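Repairing an Office Desktop for Reuse
Project report, Hardware Maintenance module
Ilídio Fonseca
Friday, April 1, 2022

Background
The department received a retired desktop from Beaudoin, a print shop in Karnidville, in December. It powered on but never reached the startup screen. My task was to find the fault, replace what was needed and get the machine ready for the Honasmont reading room. The parts budget was 400 crowns.

Method
I started with the things that cost nothing. I reseated the memory, tried a different monitor cable and cleared the board settings. None of these changed anything. I then tested the power supply with the lab tester, and all voltages were within limits. A spare graphics card gave the same result as the original, so I put the original back.

That left the processor and the board. The cooler came off with some effort, as the old thermal paste had hardened. I cleaned the processor and tried it in a matching machine in the lab, where it failed to start as well. I ordered a used replacement from Sterkivitz for 447 crowns, which put the project over budget. My supervisor approved the difference.

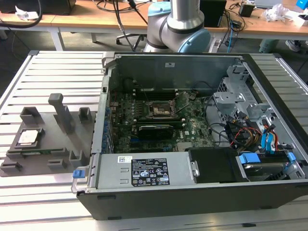 2 min read

With the case on its side on the slotted table and the socket open, the pins can be checked before a new processor goes in. The power supply and hard drive stayed in place for this step. The blue clips at the drive make it easy to remove later if the reading room wants a larger disk.

Results
The machine started on the second attempt after I moved one memory module to another slot. It then ran the test program for 600 minutes without errors. Cable routing around the drive cage could still be improved.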